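How a School Robot Club Teaches an Arm to Pick Things Up

Ages 8 to 11

Reaching for a drink is easy for you. Your eyes find the bottle, your hand opens, your fingers close, and you hardly think about it. A robot arm has to be taught every one of those steps. At Zaltdale School, the robot club meets after lunch and spends most of its time on exactly this job.

The club calls its arm Metano. It has a shoulder, an elbow and a wrist, and at the end of the wrist is a gripper. A gripper is the robot's hand. Metano's gripper has two big black fingers that open and close.

Start with an open hand

Before each try, the students send the arm to its home position. The fingers open wide and point at the table. If the arm started from a different place each time, the students would have a hard time telling why one try went well and the next one went badly.

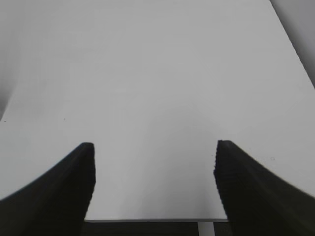 Next comes the approach, a word that means moving toward something. The students bring the arm in slowly. If it goes too fast, it can knock the object over or push it off the table. One student drives and another watches from the side and calls "stop" when the fingers are in the right place. Then they trade.

How hard should it squeeze?

You can feel when something is slipping out of your hand. Metano can't feel anything. It has a number that tells its fingers how hard to close, and the students choose that number. In their program it can go from 0 to 3,000.

At 800, the club's test bottle slid out. At 2,000, the sides of the bottle folded in. The students tried many numbers in between and wrote each one in the club notebook. The one they use now is 822, with the fingers closed on the cap. A cap is stiffer than the side of a bottle, so it keeps its shape when it is squeezed.

The fingers help too. Their inside faces have small ridges, a bit like the bottom of a sneaker. Ridges give a better grip than a smooth surface does.
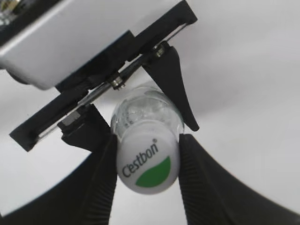 Metano's gripper holding a small water bottle upside down by its cap.

Getting ready for Wamanine

In August the club takes Metano to the Wamanine Robot Day. Teams from other schools will be there, and so will the team from MacLeish, who won last time. Each team has to pick up a bottle, turn it over, and set it down inside a circle. Dropping it costs points — so does going outside the circle.

Words to know

Gripper: the part of a robot arm that holds things.
Home position: the place where the arm starts every try.
Approach: moving toward an object.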